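Why does tape stick?

Hi, Mali here! Last Tuesday my niece asked me why tape sticks to a table but not to your hair (it does, sorry). So let's find out.
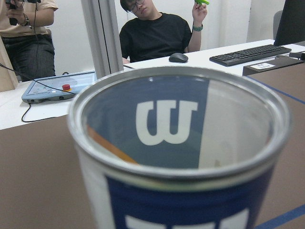
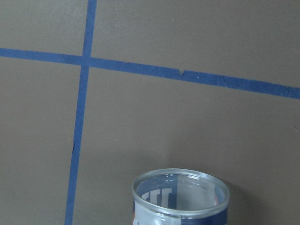 A can with its top open, then two strips of blue tape that cross.

Tape has a layer of goo on one side. Press it down and the goo squishes into bumps too tiny to see – even a smooth table has them! The more you rub, the more it grabs.

Try it: stick one piece on a clean plate and one on a dusty shelf. Wait 30 seconds, then peel. Which one holds on tighter?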